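Forum: Floors and Hard Surfaces
Thread: Crazy-paved white marble, cleaning the seams

Posted 2019-08-18

We took over a ground-floor room at Prordale in May. The floor is white marble laid as crazy paving: irregular polygonal slabs, thin seams, grout a pale pinkish tan. I have no paperwork from the installer and don't know if the grout was tinted that color or got there by way of mop water. I would like to settle that before I put anything stronger than water on it.

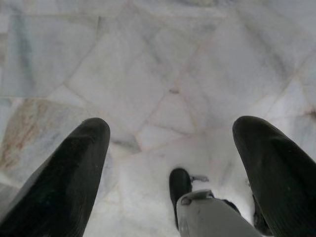 bulerell_flats

Slabs are marble, confirmed with a drop of vinegar on an offcut I found in the utility closet. It fizzed. Current routine is a dry microfiber pass, then a damp one with plain water. Questions:

1. Is there a way to tell tinted grout from stained grout without cutting a seam out?
2. Can I seal the grout only, or does the sealer have to go over the stone too?

----

seamcheck
Reply 1

Scrape test. Pick a seam against the wall, take a utility blade, and remove a thin shaving from the surface. If the color is the same all the way down, it is pigment. If it goes white or gray under the skin, it is soil. Do it in 2 places, because a patch repair will give you a false answer.

----

Tostard
Reply 2

Agree with the scrape test. On sealing, use a penetrating sealer and do the whole floor. Nobody can tape off irregular polygons with seams that thin, and a wiped-back impregnator does no harm to polished stone.

----

seamcheck
Reply 3

I disagree with Tostard on the whole floor. Dense white marble takes up very little. What doesn't absorb sits on top and dries as haze, and then you are buffing. Run it down the seams with a small artist's brush and wipe the overrun within the time on the label. It is slow but you use far less product.

----

Tostard
Reply 4

I have done both. The brush method on crazy paving is a weekend on your knees. Haze means you left it too long.

----

bulerell_flats
Reply 5

Scrape test done at both ends of the room. Same color all the way through, so it is pigment and I will stop worrying about it. I'm ordering 500 ml of sealer and will try the brush in one corner first.

Related question about the furniture. The tables have marble-patterned tops, pink and white with orange and red veining, and a thin red edge. I set a shallow steel bowl on one for mixing cleaner and would like to know if it will mark the surface.
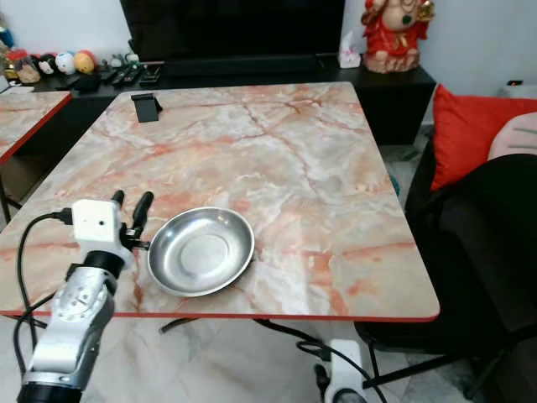 The underside has no stone visible where the screws go in, so I assume the pattern is printed. The vinegar drop did nothing to it. I also want to know about the casters, as that is the part that touches the real marble.

----

barros_trim
Reply 6

If vinegar did nothing, treat it as a printed or laminated top. Clean it with dish soap and water. A steel bowl won't stain it, but grit under the bowl will scratch it, so wipe underneath. Never use a scouring pad on the red edge.

Casters: check the tread. Hard plastic picks up sand and drags it over the slabs. Soft tread is better on stone. Wipe the wheels when you mop.

----

seamcheck
Reply 7

Seconding the casters. Also keep them off the seams for as long as the sealer label says.

----

bulerell_flats
Reply 8

Understood. Tables go out to the hallway before I start. I'll post the corner result once it has cured.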